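Notebook, Huvier tidy-up project, Viltstead room
July 30, 2020

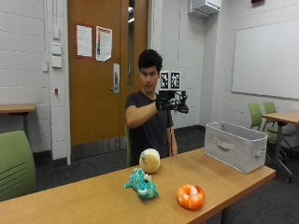

Chore of the day: toys into bin. Any four-year-old can do it, though in fairness most decline. Our target for the Vundlow arm is a cleared table with no human touching anything, and as of this morning the target is safe from us. We keep getting asked when the thing will do the laundry. I would settle for the shrimp. The plush ball is easy by comparison, same shape from every side, and the planner treats it as a fat orange. The shrimp curls into a ring, so the grasp code likes to aim for the middle, where there is no shrimp. The turquoise creature with the knobbly skin and the limbs going everywhere is its own problem. Depth estimate on that fuzz is mush.

So, hand demos again. Glove on, markers on top, pick slowly, place slowly. Target is 30 clean demos per toy before retraining. Keep both tags facing the camera or the wrist pose goes off for a stroll and we throw the take out. I have written this in the notebook 2 times already this July and will probably write it again.

Things to settle:
- Does "in the bin" include one leg hanging over the side? My vote is yes. My mother's would be no.
- Bin is fabric with soft walls. If the arm leans on it, the bin moves, and the controller believes the table moved. Try weighting the bottom.
- Wei build 1610 still opens the fingers too early on release. Don't train against it, go back one.
- Vary the starting layout more. We are teaching it our own habits.

Can machines do household chores yet? Present answer for the Huvier people: yes, if the household owns three toys, has no cat, and isn't in a hurry. Shop-floor bin sorting looks closer, mainly on account of bolts not having fur.

Next: re-run tag calibration, then shrimp only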